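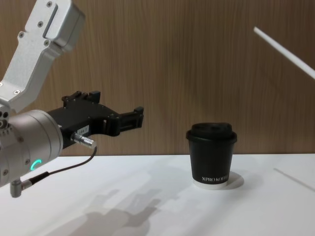
The Kioko studio lot opened its gates to the public on 13th May, for the first time in four years. The lot is where the comedy series Jolto is filmed, along with two daytime dramas and most of the interiors for the feature Otow, which comes out later this year. Tickets were free but had to be booked, and the studio gave out 2,632 of them across the day.

I had a 10:15 slot and got there early. Parking was in the crew lot behind Stage 4, and a shuttle ran from there to the main gate every few minutes. The line for bag checks was long but moved well.

Visitors were put into groups of 46, each with a guide. Ours was Neema Kimaro, a script coordinator on Jolto who has worked on the show since its second season. She walked us first to the apartment set, which is smaller than it looks on television. The kitchen and the living room are on the same floor, but the bedroom stands on the other side of the stage, facing the opposite way. When a character leaves the living room and walks into the bedroom, the two halves are usually shot on different days.

Kimaro said the cast get 56 pages of script on a Monday and rarely shoot the same 56 pages by Friday. Whole scenes are dropped after the table read. She showed us one page in which every joke but one had been crossed out and rewritten by hand - the one that survived was cut in the edit.
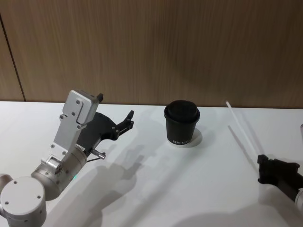

**By Aurelia Frei** | Film & TV

After the apartment we crossed to the costume building. The racks on the ground floor hold clothes from finished productions, sorted by decade and then by size. Akinyi Makori, head of wardrobe on Otow, had put out nine outfits from the film. The lead wears one green coat for most of the story, and the department made six copies of it at different stages of wear. Makori let people handle the most damaged one. It had been sanded at the elbows and soaked in tea.

She was asked whether the cast ever take things home. They do, she said, and the studio bills them.

Lunch was at the commissary, which was open to visitors at staff prices. The chicken stew was good and the coffee was weak. There were not enough tables between noon and one, and many people ate on the steps outside.

The main event of the afternoon was a talk on Stage 2 with Kimutai Nyaga, who plays the landlord on Jolto, and Elibariki Ndung'u, who directed Otow. The two have known each other since drama school and spent much of the time arguing about a play they put on there. Nyaga said he auditioned for the part of the younger brother on Jolto and was told on the way out that he had been too loud for it. The landlord was written for him a week later. He has now been in 89 episodes.

Ndung'u was more guarded about his film. He would not discuss the ending, or the reports that it was reshot. He did say that the first cut ran close to three hours and that the version going to theaters is well under two. A clip was shown, with the lead and her father in a stopped elevator. It ran four minutes and got a warm hand.

Questions were taken on cards, and a good number went unread when the talk ran over. Nyaga stayed at the side of the stage afterward to sign programs. Ndung'u left by the back door.

The last stop was the sound building, where Ninine, the studio's music library, has two rooms. Visitors could record a line over a scene from one of the daytime dramas and have it sent to them by email. I waited half an hour for this and my file has not arrived yet.

The gift shop had sold out of Jolto mugs by three. T-shirts were still available in small and extra large. The studio has not said whether there will be another open day next year. A sign-up sheet for news was on the counter by the exit.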